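Reading Corner and Welcome Table: how we're getting on
Report to the Trodero small grants team, Aug 25, 2021

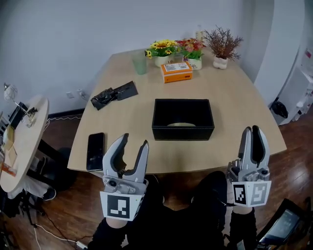
Hello again, and thank you for being so patient with me over the paperwork! When I last wrote we had keys, a bare room and a lot of opinions about paint. We now have pale grey walls (Kalliopi won that argument, and she was right) and a proper welcome table, the one with the flared top that Jabari spotted when the Donnelly offices were clearing out. It sits back against the wall by the double socket, so people can charge a phone while they fill in a form.

The table is what most of your money has gone towards so far, one way or another. We've spent 200 pounds on getting it here and on the bits that live on it, and another 100 on the flowers and pots for the whole room. I know artificial plants aren't everybody's cup of tea — Ha-rang wanted real ones — but we only open four mornings a week and I have killed enough geraniums in my life. The sunflowers in the white pot are my favourite. The red, pink and orange lot next to them cheer the place up no end, and the thin reddish-brown branches at the right-hand end have grown on me.

The open black box with the white stitching stays in the middle. We want it to be the place for pens and sign-up slips, but at the moment it collects whatever people have in their hands, and I'm forever emptying it. Same goes for the back of the table, where cups and bottles gather among the pots. Miłosz has offered to put up a narrow shelf for drinks, and I'd like to say yes to that before the autumn sessions start.

What's left to do: the shelf, a lamp, and six chairs that match (or nearly match). The chairs are the big one. Lultard quoted us 900 for new ones with delivery, which made me go and have a sit down on one of the old ones. Yao-tsung is asking for a price on second-hand, and I'd much prefer to go that way if you're happy for us to move the difference over to books.

Could you let me know about the chairs when you get a minute? The receipts are in the envelope with the signed copy of this, apart from the paint one, which I'm still looking for.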